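Looking after your games kit at home

Last updated 20/08/2021

I've been playing games in our front room for long enough to have ruined a fair bit of kit, so I thought I'd put my cleaning and storing habits in one place. My save on Drikari says 1,346 hours, and I'd guess crisps were involved in most of them!

Controllers first. Switch everything off and unplug it before you start. I use a dry microfibre cloth for the shell and a wooden cocktail stick (the blunt sort, or snap the point off) to run along the seam where the two halves meet. You will be disgusted by what comes out. For sticky buttons I dampen a cotton bud with a tiny bit of isopropyl alcohol, go round the edge of the button and press it a few times until it moves freely. Don't pour anything. I poured once, on a perfectly good Bolley pad, and the left trigger has never been the same.

If your thumbsticks have gone shiny and slippery, try wiping them before you buy new caps. Mine only needed a good clean – I'd had the caps in my basket and everything.

Cloths get their own wash in this house. Fabric softener leaves them smeary, and a smeary cloth on a telly is worse than no cloth at all. I wash them with a little plain detergent and let them air dry.
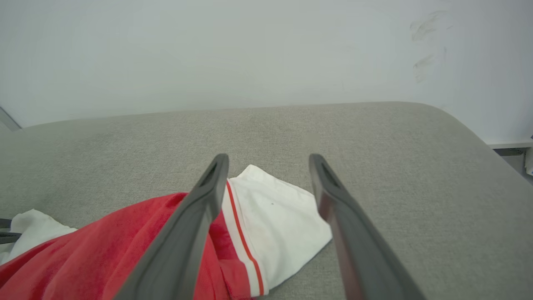

A bundle of fabric on grey upholstery.

Next up, dust. Consoles pull in air, so whatever is floating about your room ends up inside them. Leave a good hand's width of space behind the machine and don't shut it in a cupboard while it's running. I go over the vents with a soft paintbrush (a cheap one, kept for this and nothing else) while holding the vacuum nozzle a little way off to catch the fluff. Never push the nozzle right up against the vents.

Please don't play with a handheld sitting on a blanket, either. I used to prop mine on the duvet for a quick go of Flatik before bed and wonder why it got so hot. A tray works nicely, or a big hardback book.

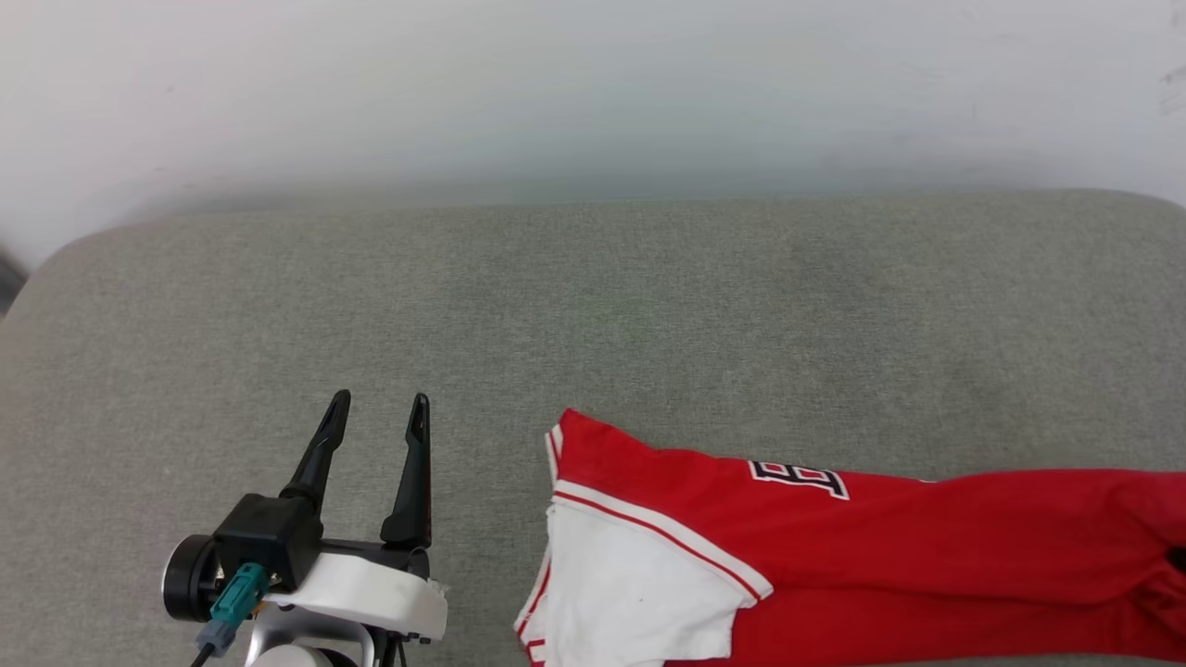
Upholstery and gaming go together whether we like it or not, so have a crumb routine. Lift the cushions if yours come off, use the crevice tool down the sides, then go over the lot with a slightly damp rubber glove to gather up hair. I've found two memory cards and a stylus that way. For a drink spill, blot with kitchen roll straight away, and check the care label before you put any product on it.

Cables! I used to stuff them all in one carrier bag. Then my friend Brândușa Radu showed me how she does hers: each one coiled loosely, fastened with a strip of hook-and-loop tape and put in its own freezer bag, with the name of the machine written on the front. Don't wind them tightly round the controller, it strains the bit where the cable goes in.

For discs, wipe from the middle straight out to the edge, never round and round. Cartridges just want a dry cotton bud along the contacts, and don't blow into them (yes, I know, we all did).

Boxed games are harder. I had 200 of them on one shelf until the shelf gave up. They now live upright in lidded plastic crates, heaviest at the bottom, and my Ardeleanu collector's tins get a shelf away from the window so the colours don't fade.

Last one. Rechargeable pads that sit unused in a drawer go flat and sulk, so I top mine up every so often and put them away at 60 per cent or so. I do it when I change the smoke alarm battery or descale the kettle, otherwise I'd forget.

Contact | © 2021 | Back to top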